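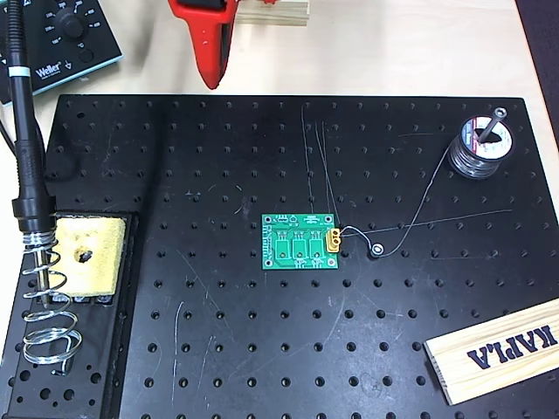
Bokden is a set of 1,446 teleoperated demonstrations of bench soldering tasks, recorded at the Doltham site. The operator drives the follower arm by remote control and the arm repeats the motion at the bench. Parts sit on a black optical breadboard – the iron and its sponge stay to the left of the circuit board, the solder spool to the upper right. Scratches on the board top are not masked.

## Contents

- `episodes/` – joint states, gripper width, video
- `splits/test.txt` – 311 held-out episodes
- `notes.csv` – operator comments, free text

## Known issues

- Gripper width is clipped in early episodes.
- Fine solder wire is often lost after video compression.

## Maintainers

Fongchan Kaewmanee (recording), Mohcine Kabbaj (loader and splits)

Last updated September 26, 2020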